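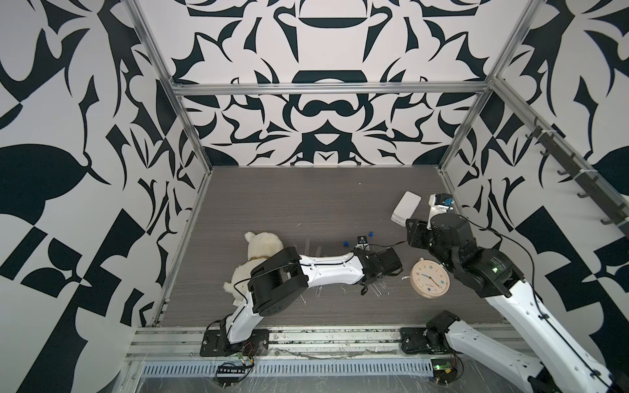 Loss of the gripper signal was the most common hardware fault in the tube task. We recorded 431 episodes at the Jillstead site, and 28 of them ended in a fault stop on the left arm. In every one of the 28, the controller log shows the same thing: position readings from the gripper motor stop arriving, the last value is repeated for a short time, and then the bus reports a timeout. At first we blamed the motor and replaced it, but the fault came back the next morning. The motor cable then became the main suspect. Near the left wrist a thin black cable stands out from the arm in a loop on the side toward the right arm (Figure 4a), and the length of this loop is set by hand when the arm is put together. A short loop pulls on the connector when the wrist turns far from its center position. A long one can catch on the other arm when the two grippers work close together. We found wear at the connector that fits the first case, and a scuffed sleeve that fits the second, so we can't say that one of them caused all of the stops.

The fault matters more than its rate suggests, because of when it happens. Most of the stops came during the hand-over part of the task, with one gripper closed on a tube and the other close by. Figure 4b shows a pose of this kind, with an uncapped tube in the left gripper. The Mansour controller we used cuts torque to the whole arm after a timeout. The jaws relax, the elbow sinks, and whatever is held goes down with it. In two episodes a tube broke and the run had to be ended so the floor could be cleaned. We had chosen this setting ourselves, thinking that an arm without torque was the safest state. 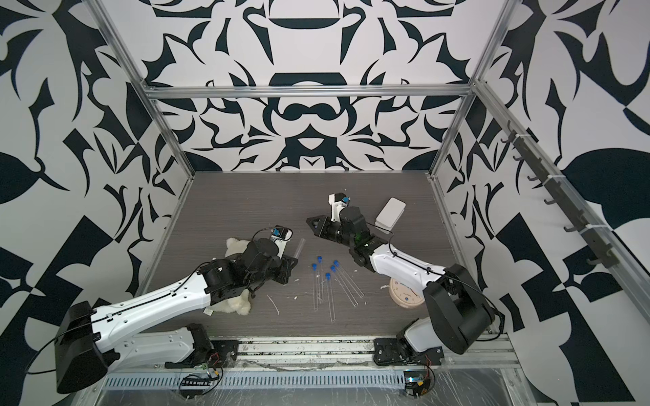

One operator objected to that reasoning when we reviewed the logs, saying that a limp arm was harder to stay clear of than a stiff one, and that she would rather reach past an arm that held still. She also pointed out that the stop gave no sound, so the person at the controls often learned about it from the falling forearm. Both points were fair. We changed the controller so that a timeout on the gripper motor alone now freezes the arm in place with the jaw command unchanged, and sounds a tone. Full torque cut is still used when a shoulder or elbow motor drops out, and the stop button works as before.

Before restarting we also fixed the cable loop to one length on both arms and limited wrist rotation to 80 percent of its former range. The limit has a cost. Some tubes can no longer be picked up in a single motion when they lie at a steep angle to the gripper, and the operator has to move the elbow first.

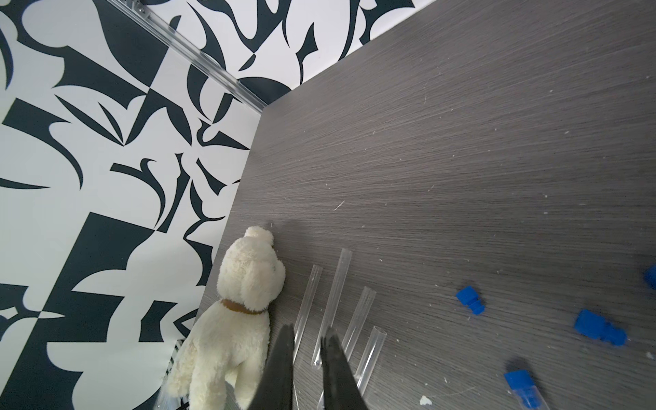
After these changes we repeated the task at the Flilwood site with a second pair of arms. The timeout appeared once there, and the arm held its position until it was shut down by hand. We don't treat this as proof that the cable work helped, as the Flilwood arms were newer and had fewer hours on their connectors. It does show that the freeze behavior works on a real fault - until then we had only tested it by unplugging the motor.

The faulted episodes were left out of training. After also removing operator errors and episodes with missing video, 293 of the original recordings remained, and these form the Tilletti set used in the next section.

Figure 4. The tube task. (a) Both arms over the work floor. (b) Left gripper holding an uncapped tube. (c) Clear tubes and blue caps between and beside the gripper fingers, seen from a camera on the arm.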